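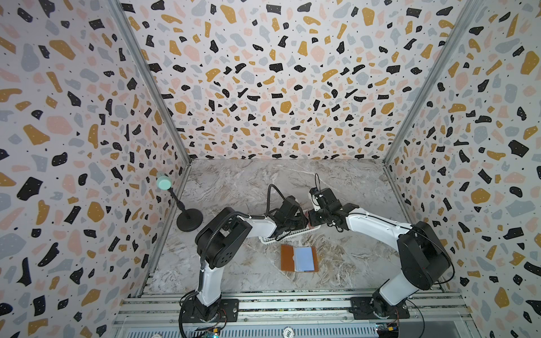 How I Wallpaper a Small Nook (Corners and All)

I've papered two little nooks in my house now, and the second one went so much better than the first that I figured I'd write down what I did. If you've got an alcove, a closet you're turning into a desk spot, or one of those odd bits of hallway under the stairs, this should work for you. I used peel-and-stick, a speckled terrazzo print from Lenow, and I'd pick a busy pattern like that again in a heartbeat. Stripes in a tiny space will make you cry.

What you need

A tape measure, a pencil, a level, a smoothing tool with a felt edge, a long metal ruler, and a knife with snap-off blades. Buy more blades than you think you want! I also keep a damp rag in my back pocket the whole time (my jeans have never been cleaner).

Measure first, then measure again

Write down the width and height of each wall separately. My back wall was a good half inch wider at the top than at the bottom, so go with the biggest number you get. Add 2 inches to the top and bottom of every strip for trimming. And check the roll label for the pattern repeat, because a big repeat eats paper fast. I ran short on my first nook and had to wait until November for the same batch number to come back in stock. Batch 454, I will remember you forever.

Get the walls ready

Wash them with a little dish soap and water, rinse, and let them dry overnight. Fill any dents and sand them flat with fine paper. If you've just painted, check the can for how long the paint needs to cure before you stick anything on it. I used a flat paint the first time and the paper kept letting go at the edges, so for the second nook I rolled on a coat of Pandedard primer and it grabbed much better.

Start on the back wall

This is the wall everybody sees, so give it your best strip. Find the middle, draw a plumb line with your level, and work outward from there. Peel down just the top foot of backing, line up the edge with your pencil mark, and press from the center out. Then pull the backing down a bit at a time with one hand and smooth with the other. If it goes crooked, lift it and try again. Don't stretch it, though! Stretched paper shrinks back later and leaves you a gap.

Turning the corners

Okay, the scary part. Don't try to wrap a full-width strip around an inside corner. Cut it so it goes past the corner by half an inch, press it in snugly, and then start the side wall with a fresh piece that overlaps that little flap. Draw a new plumb line on the side wall too. The pattern won't match perfectly in the corner, and with a speckly print you'd have to put your nose against it to tell.

Trimming

Hold the ruler tight into the edge and cut along it in one slow pull. Snap off the blade tip every couple of cuts, even if it still feels sharp. A dull one drags and tears.

Bubbles

Small ones usually press out toward the nearest edge. For a stubborn one, prick it with a pin and rub it down with your thumb. I went over the whole thing again the next morning with the smoother and found a few I'd missed by lamplight. Save your offcuts in a labeled envelope, too, for patching.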